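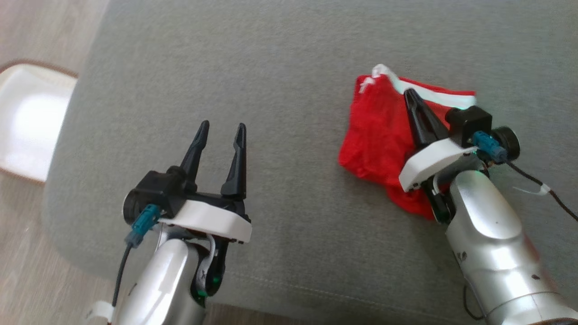 **How many folding demos before you stop bothering?**

**widau_wendy**
Evening all. I'm up to 193 teleop episodes on the clothes folding task and the policy still bunches everything up like a toddler. Everything's been done on the grey fabric, two arms, one wrist cam each. I start every episode with the garment scrunched up, because my laundry never arrives flat either! Is it just a numbers thing? Do I grit my teeth and push on to 800?

**Cokier**
How long are your episodes? I had nearly the same trouble with tea towels and half my demos were me faffing about with the leaders trying to find a corner. The model learned the faffing. I binned the worst of them and it got better overnight, with less data.

**widau_wendy**
Ouch. Some of mine run to 2 minutes, so yeah, plenty of faffing. The red one with the white band is the worst, I can never get a decent pinch on it.

**Adoración Palacios**
Going to disagree with Cokier a bit. The fumbles are worth keeping if you recover from them. Mine got stuck forever on missed grasps until I put the ugly episodes back in. What I'd cut is the stuff where you give up halfway.

**Cokier**
Sure, recoveries, fine. But she's not talking about recoveries, she's talking about two minutes of poking a waistband or whatever it is. Trim the dead time at least.

**kurtulus_k**
Do you do the same first move every time? I used to go left arm first or right arm first depending on my mood, and the policy would dither with both. Picked right arm first, redid the lot over a week in May, much happier. Also check your drawcords, mine kept snagging in the fingers.

**widau_wendy**
Um. No, I go with whichever's closer. Righto, that might be it.

**Adoración Palacios**
Whichever's closer is a perfectly good rule if you stick to it! The wrist cams should pick that up.

**kurtulus_k**
Didn't for me, but I was on the old Zorkum script, so who knows.

**widau_wendy**
OK, 9 fresh ones tonight, right arm first, no dithering. Will retrain and report back Wednesday.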